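Course notes, part 3: Collecting demonstrations inside a desktop tower
Notes by Ingeborg Kohlhase, updated December 3, 2023

Hi again! Last time we argued about how many examples are enough, and this week you get to make some (finally, I know). Everything is on the Jemley station, and the task family is computer disassembly and assembly. I like it because a case full of cables is about as messy as a workspace gets without anything being alive.

1. Decide what one episode is

Before you touch the controls, write down where an episode starts and where it stops. For the socket work we start with both fingertips over the CPU socket and stop when the arm is back above the case. Write it in the Reinholz sheet in plain words. If you and your partner disagree on the stopping point, your clips will too, and the policy learns the argument.

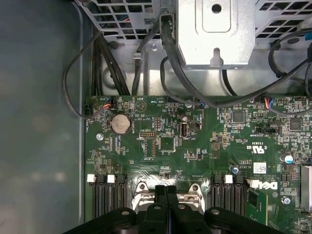 2. Watch the wrist view

Drive from the wrist camera as much as you can. It's the view the policy leans on most, so if you can't tell where the fingertips are, it probably can't either. Look at the retention frame and the memory slots on both sides before you go down. When the load plate is standing open there's much less room for the fingers, so slow way down and come in straight.
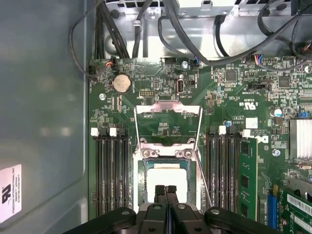

Do we throw away the episodes where we fumble?
Keep them, but tag them. A missed grasp followed by a good recovery is gold, and a missed grasp followed by you giving up is still useful for the failure classifier. Only delete an episode if the recording itself is broken.

Now, the outside view. Finn Stöcker ran the November group with wrist video only, and out of 343 episodes he had 108 that he couldn't label with any confidence. So we record the fixed camera too, every time. You want the whole case in it, with the gripper and the board both easy to find.

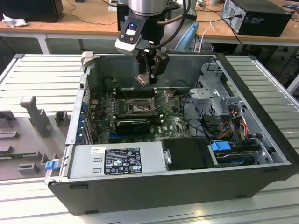

3. Label the same day

Do it while you still remember what you were trying to do! The tags are in the Deleck tool, and there are 13 of them. Please don't add your own.

For next time: one batch per pair, uploaded to the Ilatden folder, plus a paragraph on which episode you'd least like a robot to copy.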